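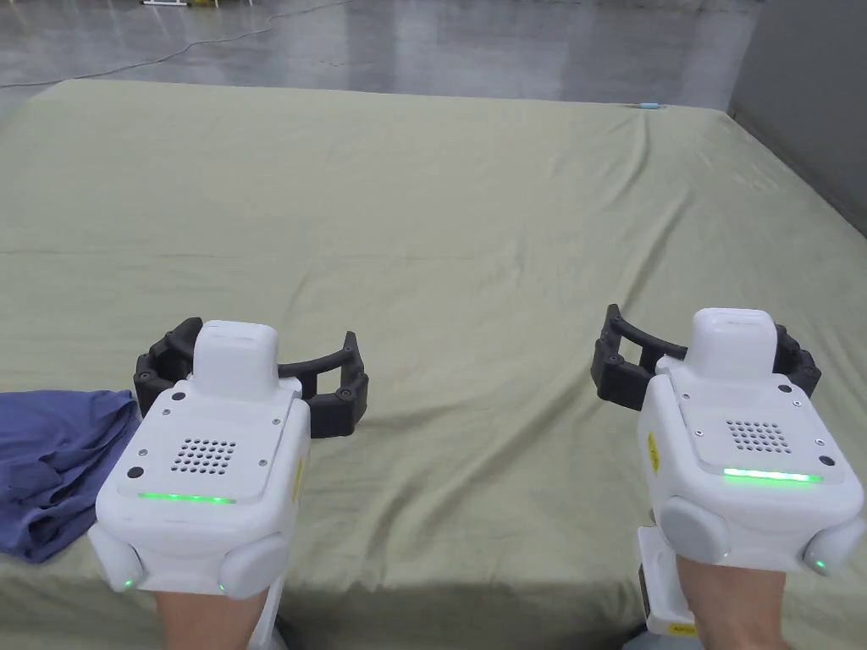

Section 5. Jaw faults during fabric work

5.1 Scope

This section applies to the Fidaro paired hand-held grippers when they are used on garments and bedding. It covers one fault, referred to in the service log as delayed release: the operator opens the handle and one jaw stays closed on the cloth, or opens after a pause. Read Section 3 (Pairing and start-up) first. Faults in the charger and the recording unit are in Section 6.

5.2 Background

The fault was first reported from the Plimutthorpe site on 7 September 2020. Operator Abimbola Akande was laying out a shirt with both grippers when the right jaw failed to open on command. She lowered her hand to free the cloth with her fingers, and the jaw opened and closed again while her thumb was between the tips. She was bruised and returned to work the same shift. The indicators on both units stayed green throughout.

Leonidas Raptis examined the unit and found lint packed behind the inner joint of the jaw. The lint held the jaw short of its open stop. The controller read the short travel as a stall and repeated the open-close cycle. The green strip reports power and link status only. It does not report jaw position.

CAUTION: A green light does not mean that the jaws are safe to touch. Never put fingers between the jaws while the unit is powered, including when the jaws appear to be at rest.

5.3 Checks before each session

1. Power off both units and wait 10 seconds.
2. Open each jaw by hand to its stop. Travel should be smooth, with no gritty feel.
3. Look behind the joints for lint and thread. Remove it with the nylon brush. Do not use a metal pick.
4. Check that the joint bolts are seated. If a bolt turns under finger pressure, tag the unit and take it out of use.
5. Power on and squeeze each handle 5 times with the jaws empty. Each jaw must reach its open stop every time.
6. Enter the result in the log under the serial number of the unit.

Note: Left and right units fail separately. Record them on separate lines.

5.4 Handling cloth

1. Spread the garment flat on the work surface before taking hold of it.
2. Bring both units to the upper edge of the garment, one at each corner, and close on a single layer where possible.
3. Keep the jaws clear of pockets, flaps and raised seams. A thick fold loads the joint unevenly and can bring on the fault even in a clean jaw.
4. Lift only after both jaws have closed. Do not pull the units apart to flatten creases. Set the garment down and take a new hold.
5. Open both jaws and confirm by eye that the cloth is free before moving your hands away.

CAUTION: Tie back long sleeves, cords and hair. Loose jewelry must not hang forward of the handle.

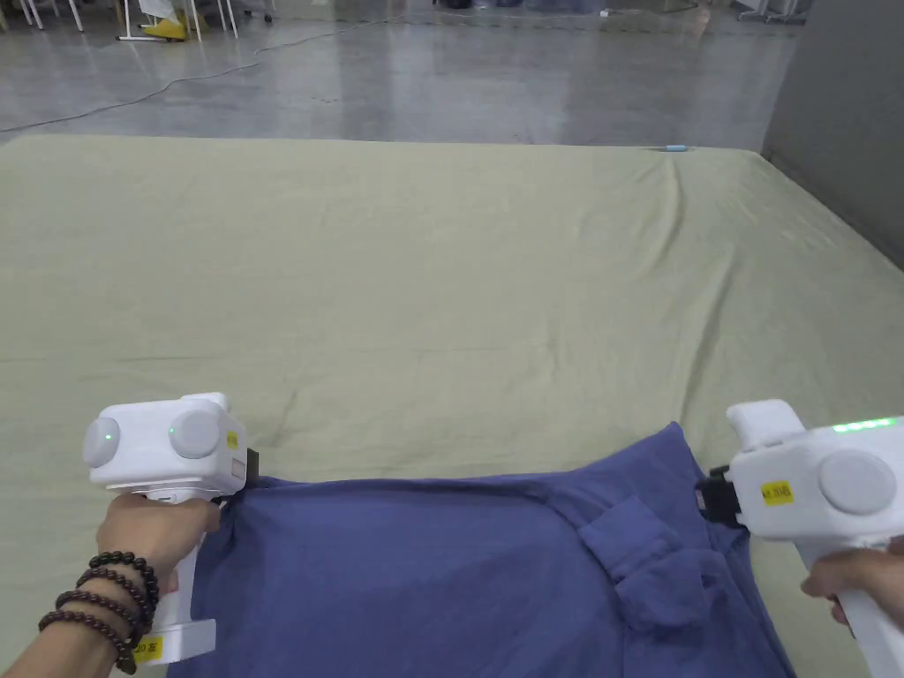 5.5 If a jaw does not release

1. Stop. Keep both hands on the handles.
2. Lower the unit until the cloth is slack.
3. Squeeze and release the handle once. Do not repeat. Repeated commands may start the cycling described in 5.2.
4. If the jaw is still closed, say "stuck" to the second person at the station. That person holds the power button of the affected unit for 4 seconds, keeping clear of the jaws.
5. Check that the strip has gone dark. Wait 10 seconds more.
6. Open the jaw by hand from the outer side of the joint and draw the cloth out sideways.
7. Mark the recording as faulted. Do not trim or delete it.

Note: If the strip does not go dark, put the unit down on the work surface with the jaws facing away from everyone present, and call maintenance.

5.6 Return to use

Clean the jaw and repeat 5.3 in full. A unit may go back into use after one delayed release if it passes. After a second in the same shift it is withdrawn and sent to Xolani Du Plessis at the Kiverano workshop with the log page attached.

5.7 Service interval

Brush out the joints after every 60 garments, and sooner with towels, fleece or new cotton. The earlier edition of this guide called for cleaning at the end of the shift only. That interval is withdrawn.

Firmware that limits the stall response to one cycle is under test at Kiverano. Until it is released, 5.5 applies to all units, including those already fitted with the revised joint cover.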